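Notes for my talk, Friday session, Welville

Slide 1. Good morning. My name is Marisol Figueroa and I work on the Cestonano project. I will speak slowly, please stop me if a word is not clear. Today I explain how a person can show a task to a pair of arms, and what we learned when the person was me.

Slide 2. The table. Leave this one on the screen for a moment. The operator sits away from it and moves both arms by remote control. One showing of the task, from start to stop, we call an episode.

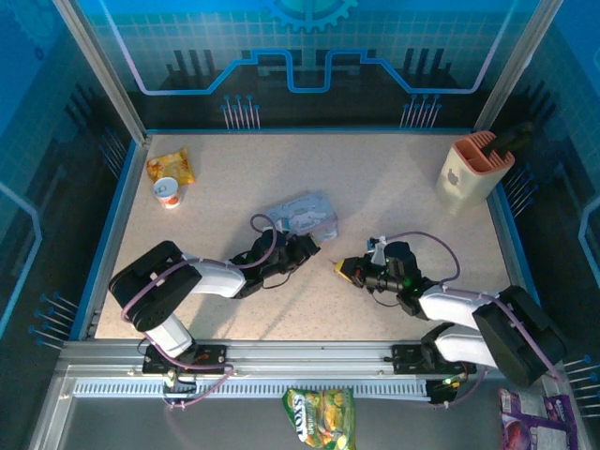 Slide 2: Both arms on the rail, left gripper near the light blue box.

Slide 3. The first mistakes. (Drink water here.) In April I recorded more than 700 episodes, and Guadalupe Medrano watched them with me in the evenings. Many were not good for teaching. I was hurrying, then I was waiting, then I was hurrying again. The arm copies also the waiting. Guadalupe asked me to decide the whole movement before I touch the controls, and to not correct in the middle.

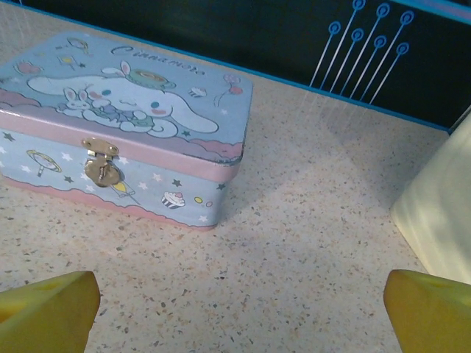 Slide 4. Where to look. A new operator looks always at the big view of the table, and I did the same. The wrist view feels strange in the first hour, but it tells you more about the approach. With the tin you see both yellow fingers spread apart and the latch on the front side, so you can judge the angle before you go closer. At Kustby they train new people on the wrist view only, for 2 days, and I would like us to try this. Ask the room: who has tried?

Slide 5. Very close views. When the printed surface fills most of the view, the operator loses the distance. My advice is to make the last part slow and with one direction only. If you are lost, go back the same way you came and mark the episode as bad. Do not save it by luck.

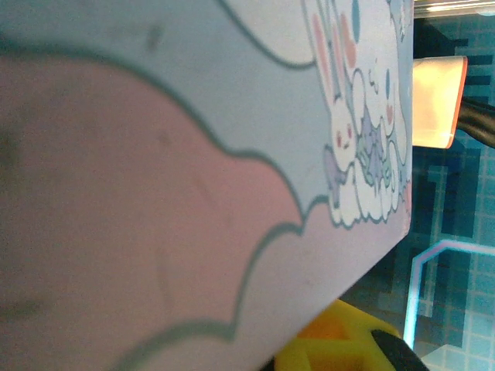 Slide 5: Wrist view at a steep angle, pink cloud print very near.

Slide 6. Open points. How many operators for one task? I say 2, the Adams group says one. Show their table if there is time, if not, go to questions. Thank Guadalupe.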